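## Before the First Steam

You're going to love this steamer! Set everything out on a clear stretch of table first – the basket, the lid and a plate for serving – so you can get to know the parts before any water boils.

1. Lift the lid off by its rim and set it down flat, woven side up.
2. Run a fingertip around the yellow bands on the basket. They should sit snug against the slats all the way around, top and bottom.
3. Check the lid the same way, following each yellow spoke from the rim in toward the middle.

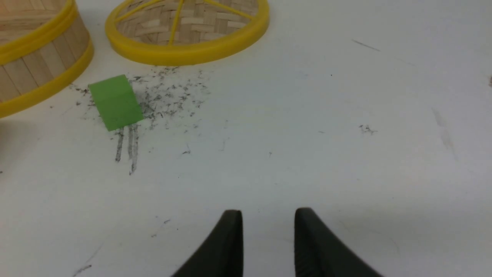
Page 2

4. Wipe the tabletop. Dark crumbs and grit love to hide near the base of a basket, and a small green block like this one can go back in its drawer until you've finished cooking.
5. Rinse the basket and lid in warm water (no soap, please – bamboo drinks it right up) and shake them well.

**Note:** A faint woody smell is normal with new bamboo and it's lovely with plain buns. Ghada Harb in our test kitchen swears the third batch is the best one.

**Caution:** Keep the yellow bands clear of open flame. Always use a pan wider than the basket, and never let it boil dry.

## Serving the Buns

1. Turn off the heat and wait 2 minutes before you open up. The wait is hard, we know!
2. Tilt the lid away from you so the steam rolls off the far side, then lay it down next to the basket.
3. Move the buns to a plate with a wide spatula or a pair of tongs. Two to a plate is a very nice start, and a white rectangular one with rounded corners shows off those smooth domed tops beautifully.
4. Look into the basket once it's empty. The gaps between the floor strips should be open from side to side, so pick out any stuck dough with a wooden toothpick.

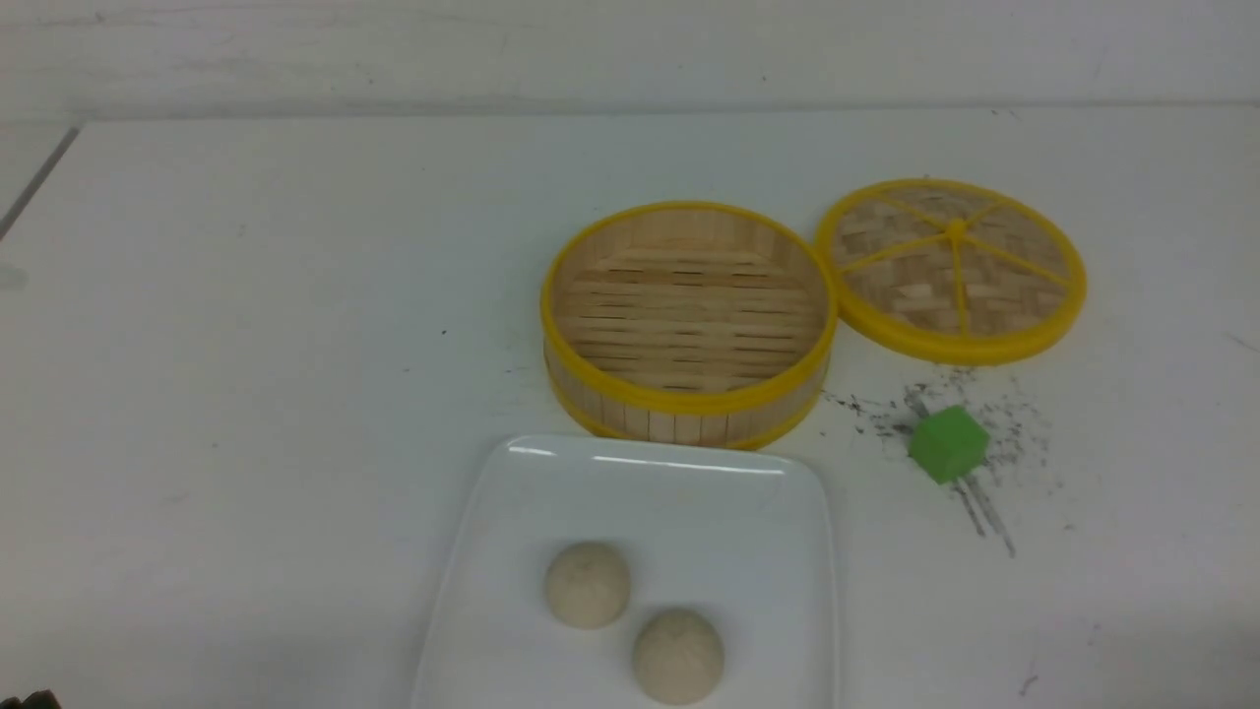
## Drying and Storage

Stand the basket on its side in an airy spot overnight, with the lid propped next to it. Put them away only when the weave feels dry to the touch.

**Caution:** Do not use the dishwasher or the oven.

Replacement lids are listed under part 272.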